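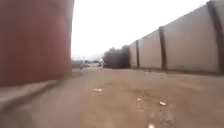

Subject: Re: [haltville-roads] Grading the back lane, again

On the lane behind Buvamar, a member wrote:

> Does anyone know when the county plans to grade the back lane? I called in
> March and was told it was on the list. I called in April and was told there
> was a new list. My muffler would like to know which list it is on. Also, is
> it true that we could just buy our own gravel? My brother-in-law's street
> did that and they seem happy, or at least quiet.

I can answer some of this, having lost most of a spring to it.

The county has two lists. The first is for roads it maintains. The second is for roads it has been asked to maintain and is thinking about. Our lane has been on the second one for eight years, so whoever told you it was "on the list" was telling the truth in the way county offices like to. The new list is the old second list, retyped. I asked for a copy and we are item 43, between a culvert and a road I am fairly sure was closed when the mill went.

As for buying our own gravel, yes, we can. The lane is a private easement from the Buvamar gate to the creek, and the owners along it are allowed to improve it as long as they don't change the drainage. Please read that last part twice. The people on Feniteo Road did not, and they now own a pond.

I got one quote, from Pētersons, for 17 loads of crushed stone, spread and rolled. I won't put the price in an email that goes to the whole list, but if you write to me I'll send it, and you may want to be sitting down. It drops a good deal if we do only the stretch from the gate to the mailboxes, where the washboard is worst and where most of us have left some part of a car.

Things I was asked on the phone and would like to stop being asked on the phone:

Dust. Stone will cut it down but won't end it. The salt treatment works for a few weeks in dry weather, then it rains and you have paid to season the ditch.

Speed bumps. The lane has been making its own for years at no charge.

Paving. Blacktop over that base would crack by the second winter, according to the man who would have been paid to put it down, so I tend to believe him.

Trucks. Buvamar deliveries use the lane on weekday mornings and they are a lot heavier than we are. I wrote to their office to ask whether they'd chip in. They replied that they value their neighbors. I wrote back asking for that value in dollars and have been waiting since February.

What I need from everybody is a yes, a no, or a "only up to the mailboxes," sent to me and not to the list. Last time we did this by reply-all there were two votes and a very long argument about a hedge.

If we get enough yeses before the end of June, Pētersons can fit us in during August, when the ground is hard. After that they're booked on a subdivision and we would be looking at next year, with another winter of ruts in between.

To the person who has been filling the big hole by the creek with broken roof tile: it was a kind thought. Please stop. I have a slow leak in the left rear and I know where it came from.

More when I hear from the county, so don't wait up.

--
haltville-roads mailing list
To leave the list, send a blank message with "unsubscribe" in the subject line. Please don't send it to everyone.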